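Pamum Community Foundation - partner site check, Verno hub
Visit date 25 September 2022
Form 3, social enterprise grants. Filled in on site, typed up same evening, sorry for the shorthand.

1. Entrance and access
Front door opens outwards, clear. OK
Ramp at side. Handrail loose at the bottom bracket. FIX before next open day
Step edges marked - tape worn on the top two. Redo
Sign-in book at desk. In use, but people not signing out. Comment: useless as a fire roll if only half filled in. Spoke to hub lead, will move it next to the door.

2. Fire
Extinguishers in date. OK
Alarm tested weekly, log seen. One week missing in September, no reason given.
Rear exit - two pallets of seed packs in front of it. Moved while I was there. Comment: same thing noted last visit. If found a third time I will hold the next instalment, have said so.
Assembly point sign faded. Replace

3. Training room
Capacity notice says 47. Fine for the chairs they have, not fine with the tables out as well. Needs a second notice for workshop layout.
Sockets tested, stickers on all. OK
Extension lead across walkway. Removed on the day.
First aid box - plasters low, eyewash out of date. ORDER

4. Kitchen (food parcels)
Fridge temps written down twice a day. OK
Allergen sheet on wall, old version. New one is on the shared drive, print it
Hand wash sink clear, soap, towels. OK
Knives kept in open drawer. Comment: young people's group uses this room after school. Lock or move.

5. Stores and stock
Stock card says 331 parcels, matches the shelf. Good
Top shelf overloaded at left end, bowing a bit. Take weight off this week
Kick stool has a foot missing. Taken out of use
Comment: much tidier than spring. They have clearly put work in.

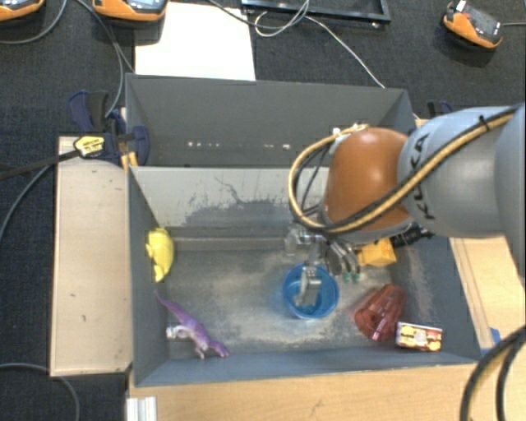
6. Safeguarding and lone working
Policy seen, signed by trustees, review date not filled in. Background checks up to date for everyone who works with under 18s. Lone working is weaker - outreach staff going to Cieślak villages text in when they arrive but not when they leave. Needs a proper check-out call and a named back up. Late finishes at the hub, same problem. Trailing phone chargers in the staff office too, all over the floor by the desks. Want them gathered and held off the ground, same idea as the yellow-tan and black cables on the KUKA arm, paired up with a small black tie. Costs pennies. Recheck next visit.

7. Vehicle
Van insurance and service record seen. OK
Spare tyre flat. FIX
No hi-vis in cab. Two to be bought from the small items budget
Mileage log fine, a bit hard to read

8. Money handling
Cash tin locked, key held seperately. OK
Petty cash counted, agrees with book.
Receipts for the 4000 equipment grant - all there except the Zalton invoice. Comment: need it before the report goes to the board. Chased twice by email, now asked in person.

9. People served
Attendance sheets seen, 116 names for the quarter. Kept in an unlocked cabinet. LOCK IT - names and addresses on there.
Complaints box emptied, one slip, about parking. Passed on

Overall: pass with actions
Urgent (seven days): rear exit, handrail, top shelf, cabinet lock
By next visit: everything else marked above
Photos of the handrail and exit to be emailed when done, no need to wait for me to come back out.

Copy to hub lead, copy to grants file. Next vist to be agreed once the Zalton invoice is in.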